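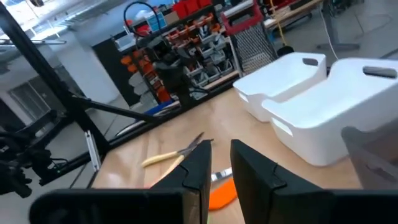
Teodor Marinescu wrote in to ask whether he'd have to learn any programming before he could show an arm how to put a pair of scissors away, and he added that his last brush with code was a school calculator. No programming at all, Teodor, and please come along! You do the job with your own hands on the controls, the arm follows you, and the recording takes care of itself in the background. So many people have asked some version of his question that we've finally rewritten this whole page, starting with the things people worry about before they visit and working down to the fiddly bits that only matter once you've got a few sessions under your belt.

What is Gokutow?

Gokutow is our open teaching program at the Brornutstead workshop, where ordinary people show robot arms how to do small household and bench jobs. We mean things like picking up scissors, putting tools in a tub, rolling something flat, handing an object from one arm to the other. You don't need to be handy, though handy people do seem to enjoy it. We've had bakers and bus drivers and one retired piano tuner who had the lightest touch on the controls any of us had seen.

What's the difference between teaching by hand and teaching by remote control?

Teaching by hand means you take hold of the arm itself, once we've switched it to its soft mode, and guide it through the job as you might guide a child's hand round a letter of the alphabet. It's lovely for slow jobs and for getting a feel for how far the arm can reach and where its elbow likes to go.

Remote control means you hold a controller and move it through the air, and the arm copies your movement. You squeeze to close the gripper and let go to open it. Most of our recording is done this way now, partly for the plain reason that your own arms and shoulders aren't in the way of the cameras, and partly because you can run both arms of a pair at the same time, which is very hard to manage when you're hanging on to the things themselves.

Which one will I start with?

By hand, nearly always. We'd like you to have felt the weight of the arm before you drive it from a step back. After a quarter of an hour or so of that we'll pass you the controllers and let you wave them about with nothing on the table, and then we'll put something soft down, and by that point most people have stopped asking us whether they're doing it right.

How long is a session?

A first visit is 2 hours with a break in the middle, and there's tea. Please do take the break even if you feel fresh. Your wrists will be doing something they aren't used to, and tired hands make jerky recordings. Regulars can book a longer block, but we'll still nag you to sit down.

How many times do I have to do the same job?

More than you'd think, I'm afraid. Our current target for a new job is 166 good demonstrations, shared among everybody who's working on it. You won't be doing that many yourself! A set is 16 goes at the same job, then we reset, have a natter, and either carry on or swap to something else. If you're enjoying one job and want to stay with it all afternoon, say so, and if you never want to see that job again in your life, say that too.

Should I do it exactly the same way every time?

No, please vary it. This one surprises people, who've usually come in determined to be consistent. If the scissors always start in the same spot, pointing the same way, the robot learns that spot and is lost as soon as they're anywhere else. So turn them round. Slide the tub over. Put the knife closer to you, or farther off, with the handle facing the other direction. Between goes we'll often shuffle things ourselves without warning you, and you're welcome to do the same (with the arms paused, please, see further down).

What we do ask you to keep the same is the order of the job. If the set says scissors first and knife second, stick to that until the set is finished. Mixing the orders in one set confuses the labelling, and then poor Demus has to be corrected by hand.

Who is Demus?

Demus isn't anybody, sorry, we do talk about it as though it were a colleague. It's the recording software. It keeps the camera views and the arm movements lined up in time, and it chops the session into separate demonstrations whenever you press the start and stop button. Collado is the other name you'll hear shouted across the room, and that's the review screen where we play the demonstrations back afterwards and mark them keep, trim or bin.

What can the robot see while I'm teaching it?

There's a small camera down at the wrist, looking out past the gripper fingers, and its view is a good deal stranger than people expect. The fingers take up a big piece of it, and a thing you can see perfectly well from where you're standing may be tucked behind one of them. We'd suggest asking for a look at the wrist view early in your first session. After that you'll find yourself coming in at a slightly different angle so the thing you want to pick up stays in the gap between the fingers, and your recordings will be far more useful for it.

The wrist camera takes in everything else as well, including you. If you'd prefer not to appear, tell us when you book, and we'll seat you so that only your hands and sleeves are likely to wander into view. 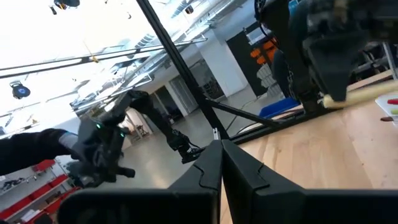 A handheld controller in use, with the arms at the table.

Is it safe to reach in while the arms are on?

Not while they're live. Pause first, wait for whoever is running the session to say "clear", and then put your hand in. We're quite strict about it and we won't apologise for sounding like your mum. Sharp things get an extra rule: scissors and knives are placed and moved by the session lead only, and they go down on the table before the arms are brought in over it.

I dropped something halfway through. Have I ruined it?

Not a bit of it. If you can pick the thing up again with the gripper, do, and carry on to the end. A recording where something slips and gets rescued is worth a great deal to us, and a robot that has only ever been shown perfect goes has no idea what to do with a fumble. If it's rolled off the table altogether, press stop, have a laugh, and start that one again. We bin the short one in Collado and it doesn't count against you. Nothing counts against you, there's no score.

Why does the arm lag behind my hand?

There's a small delay built in so that a sneeze doesn't get turned into a swing. You'll get used to it if you slow down a touch near the object and let the gripper catch up before you squeeze. People who play a lot of video games tend to find this harder than everyone else for the first set, then get very good very quickly.

My wrist has run out of twist. What do I do?

Hold down the clutch button, bring your hand back to a comfortable position, and let the button go. The arm stays put while you do it. It's the same idea as lifting a computer mouse when you've reached the end of the mat. New people forget the clutch exists and end up with an elbow above their ear, and we'll remind you kindly, probably several times.

I'm left-handed. Does that matter?

Not for remote control. Either hand can drive either arm, and we can change them over in a moment before you start. For guiding by hand you may want to stand on the other side of the table, so mention it when you arrive and we'll clear you a space.

What should I wear?

Sleeves that stay where you put them, closed shoes, and hair tied back if it's long. Leave bracelets and dangly lanyards in your bag. The workshop floor is hard, so if your back complains easily bring shoes you can stand in, or ask for a chair, as plenty of our regulars teach sitting down.

Can I bring my kids?

From twelve up, with you beside them, and for remote control only. We keep each session to 3 people at most so everybody gets a decent turn, and a child counts as one of those when you book.

Will I get to see the robot do it by itself?

We hope so! Training takes a while after the recording is finished, and the first tries are often rather comical, with the gripper closing very confidently on thin air. We hold an open evening in March when the arms have a go at the jobs people have taught them, and everyone who's recorded a set is invited and can bring a friend. Some jobs go well and some need another round of demonstrations, in which case we'll probably be asking you back.

How do I book, or cancel?

Use the booking form on the Gokutow page, or ring the Brornutstead workshop after 10 in the morning. If you need to cancel, even at the last minute, just let us know so we can offer your place to someone on the waiting list. And if your question wasn't covered, send it in through the same form, as Teodor did, and we'll write back to you and add it to this page.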